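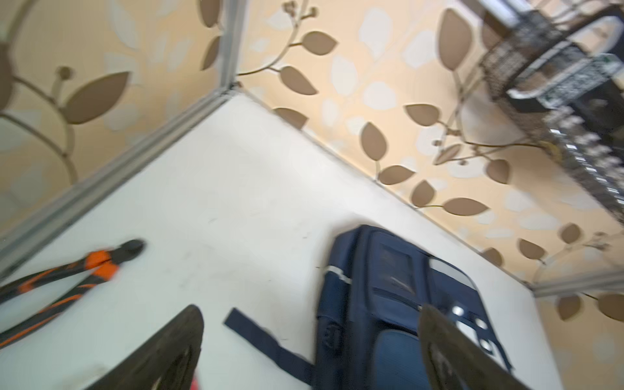

Wrist view, backpack on its side on the floor, strap out to the left, bolt cutters beyond it.

From: Jairo Quispe
To: Sivo users list
Subject: Re: Grasp planner proposes the strap and not the bag

Hello Brynhildur, hello all,

Thank you for the quick answer. I reply between your lines.

Brynhildur Snorradóttir wrote:
> Which mask are you giving to the planner? If the strap and the bag
> come as one object, Sivo will look for the thinnest part that fits
> between the fingers, and this will nearly always be the strap.

Yes, they come as one object. I use the standard segmentation node from Aralex with no changes. In the picture attached on top the strap is navy on a white floor, so the contrast is very good and the mask follows it to the end. I think this is a part of my problem. With a strap of lighter colour the mask would probably lose it and the planner would behave better, by accident.

> Please check also that your finger mask is up to date. In your log
> I see depth points very near the camera.

You are right here. The fingers take a large part of the lower image, and the right one overlaps the backpack. My finger mask was made for the old opening width. I made it again yesterday and the log now shows 1351 candidates for this view, where before it was 3542. Many of the old ones were on the finger itself — I feel a little ashamed that I did not look.

The strap is still the first choice, however. I tried two things:

1. I set min_width higher. Then the strap is refused, but the handles of the bolt cutters are refused too, and I need these for the next task.

2. I lowered the number of samples from 4000 to the default. It is faster, but the order of the candidates does not change.

What I would like is a penalty for candidates which are far from the centre of the mask, so that each object can have its own value. I looked in the scoring file and there is a term called centroid_weight, but it seems to be read only one time, when the node starts. Is it possible to send it together with the request? If not, I can write a patch, but I would prefer to know first if somebody has already done it in the Bernow branch.

One more question, about blur. The bolt cutters are strongly blurred in this image and the backpack much less. Do you wait for the arm to settle before you take the image for the planner, or do you reject images by a sharpness value? Now I do neither of them. A fixed wait is simple, but I do not know how long it should be with the Mogensen controller.

I can send the full log and the config to anybody who wants to see them. They are too big for the list.

With kind regards,
Jairo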